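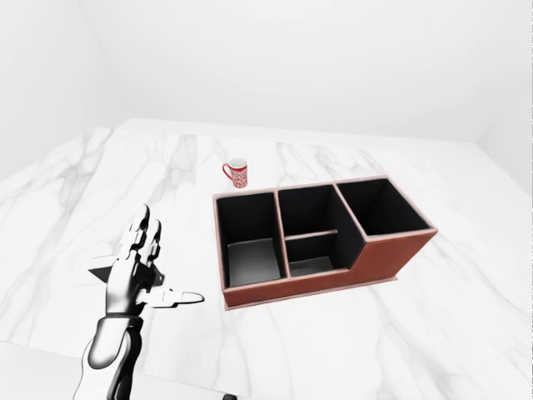
Vol. 14, p. 1345

Draslow method

The Draslow method is a procedure for training robot hand controllers in simulation on tasks that combine a small rigid object with a partitioned container. It was described by Myrto Alexiou and Desta Feyisa and takes its name from the rendering and physics package in which it was first run. The method is used mainly for placement, where an object must be lifted and set down in a chosen compartment without touching the dividers.

Scene

The reference scene is a marble tabletop with plain white walls. It holds a red mug with a white pattern and a desk organizer divided into four compartments, with reddish-brown walls, pale pink trim and black linings. The front wall of the organizer steps up toward the right-hand bay, so clearance over the rim differs from one compartment to the next. A single white-and-black humanoid arm works over the table.

Procedure

Training runs in two stages. In the first, the controller receives exact object poses from the simulator and learns to reach, grasp and release. In the second, the poses are withheld and a student network is trained on rendered views to reproduce the actions of the first controller. Mug position, lighting and surface friction are redrawn at the start of each episode. The target compartment is given as an index – no language input is used.

Contact with a divider ends the episode. Alexiou and Feyisa set this rule after early controllers learned to slide the mug along the rim until it dropped in, a behavior that scored well but put high loads on the thumb joint.

Results

The published evaluation used 34 mug starting positions, none of them seen in training. The student controller completed the placement from all but 13. Most failures occurred at release, when the handle caught on the wall of the compartment. Yupin Panyasiri later repeated the evaluation with the Cernley contact solver and found the same pattern, with fewer failures in the larger bays.

Related work

Lencho, a later variant by Selamawit Sisay, replaces the compartment index with a goal view and drops the early-termination rule in favor of a graded force penalty.

See also: Dexterous manipulation; Domain randomization; Policy distillation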